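Getting good results from the Stestness hand-held gripper kit at a kitchen counter

The kit is rented by the month from Skurkero, and the fee covers two grippers, a charger, the mounts and a return box. You work with one gripper in each hand and do ordinary kitchen jobs while the kit records. Skurkero pays for accepted takes, so most of these tips come down to having fewer takes sent back. I kept the kit through August and had 261 accepted.

Clear the counter first, then put back only what the task calls for. Utensil sorting is the job that comes up most often on the task list, and it goes better when the pieces have some space between them. Chopsticks are the hardest to pick up singly. If they roll together, nudge one aside with a closed fingertip and then go in from the end.

Pick up forks and spoons by the handle, a little below the head. The pads hold a flat handle well and a round one less well. Squeeze slowly until the piece stops turning, then lift. Squeezing hard from the start tends to flick thin metal out of the pads.
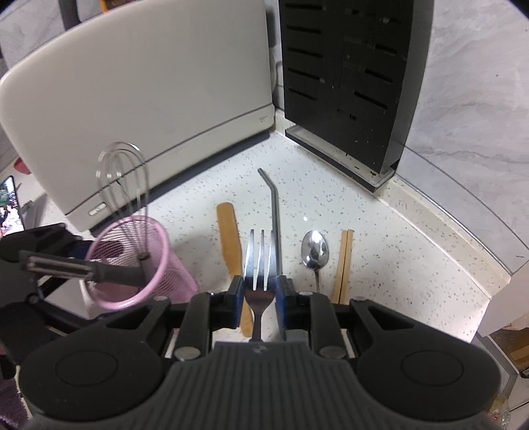

Use the second gripper to steady whatever you are loading. A light mesh cup tips over as soon as something tall goes in, and a whisk will pull it down every time. Hold the cup low on its side and keep that hand still until the other one has let go.

Wipe the pads with a damp cloth between sessions. Dish soap is fine, but rinse it off well or everything slides. Oil is the worst thing for them, so do any greasy pans last. A spare set of pads from Komel fits the same fingertips and has a slightly softer grip. I liked them better for wood and saw no difference on steel.

Polished metal under a bright lamp gave me more rejected takes than anything else. Turn off the light directly over the counter and use the one across the room.

Keep sessions to 30 minutes. The grippers are not heavy, but the wrists notice. A full charge lasted me 13 takes of the longer tasks.

The Benítez kit is the other one people ask about. It costs less to rent and has a narrower opening, so mugs and jars are awkward. For cutlery alone it would do.

Before sending the kit back, check the return box for both pad sets and the short cable. Skurkero charges for the cable if it is missing.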